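Notebook, September
Tape residue and fiber lift on brown paper coverings

Carried over from the last page: why tape that comes up clean from painted steel takes a layer of paper with it when it is pulled from a brown covering. Working assumption is that the adhesive is fine and the paper surface gives way first. The failed strips have a brown fuzz on the sticky side and no gum left on the sheet, which fits.

Stock on hand: one opened roll of Tosholm blue, one sealed roll of the same, one roll of Rimena crepe in cream. Paper is the Jemby roll, heavy grade, smooth side up unless noted.

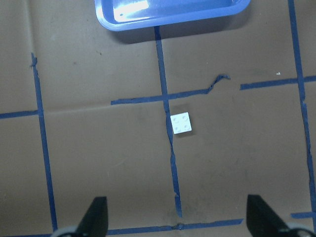 Blue masking tape in a rough grid on a brown surface, small white LEGO brick between the lines.

Method as before. Strip laid by hand, no stretch, then pressed with the steel roller (872 g, weighed again this morning, unchanged). Dwell, then peel back flat over itself at 300 mm per minute on the small puller. Note whether the strip is clean, fuzzed or torn. Fuzzed means loose fibers only. Torn means the top layer of paper has split and the sheet shows a lighter patch.

Short dwell: Tosholm clean on both rolls. Rimena clean. After a night at room conditions the Tosholm strips were fuzzed along the edges and the Rimena still clean. After a week both fuzzed, and the opened Tosholm roll torn at one end of the strip, where the roller turns around and sits longer. Should have run the roller off the end. Repeat that one.

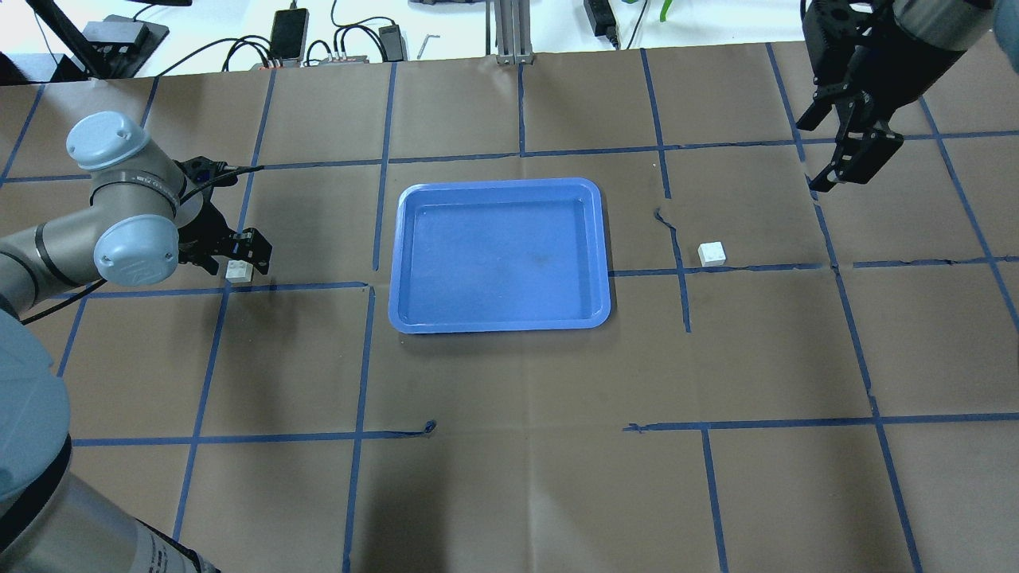 According to Popescu, the dwell numbers mean little unless the paper has been left flat in the room before taping, as a sheet straight off the roll is still relaxing and the tape takes up the strain. Suggested a full day flat, weighted at the corners.

Fair point. Our sheets were cut and taped within the hour. It would also explain the shallow ripples that run parallel to the tape on the two long samples – I had put those down to humidity. New sheets cut and laid out, weights on. The old results stay in the table, marked U for unconditioned.

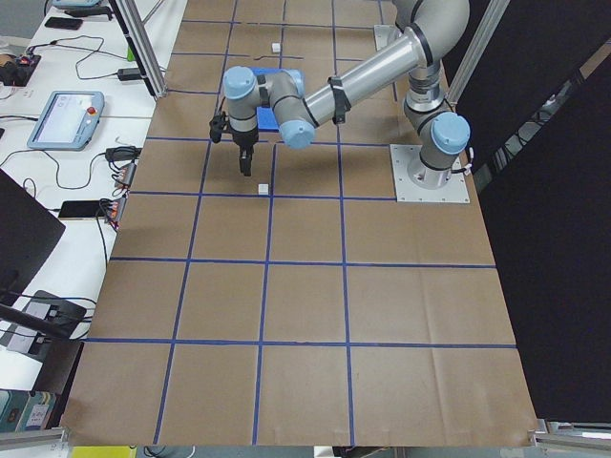
Warming before the peel

Tried the hair dryer on low, held at a hand's width, moving. Times are from switching on.

Under a minute: no difference.
3 minutes: Rimena lifts with much less pull, no fuzz. Tosholm slightly better.
Over 15 minutes: both soft, adhesive strings, and now there is gum on the sheet. Wrong direction.

So there is a window and it is not wide. Surface temperature was not logged because the probe was out on loan. Without it the times only apply to this dryer in this room.
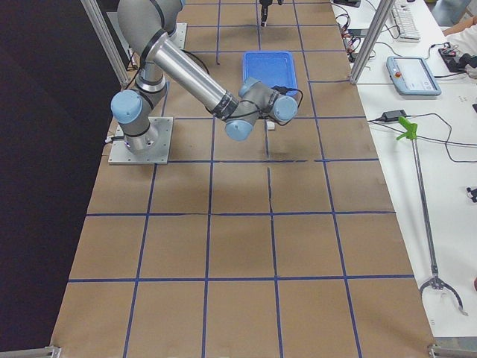
Peel angle matters at least as much as heat. Pulled straight up, the Tosholm strip tears the paper at the same dwell where the flat pull only fuzzes it. Slow flat pull on a warmed strip is the best result so far. Crossings are worse than single runs: the upper strip brings the lower one with it, and the lower one then leaves at whatever angle it likes. Take them up in reverse order of laying, and cut through at the crossing if the order was not written down.

To do:
Repeat the torn Tosholm sample with the roller run off the end.
Rough side of the Jemby paper, same dwell times.
Conditioned sheets, full set, both tapes.
Get the probe back.
Check the date code inside the opened Tosholm core against the sealed one.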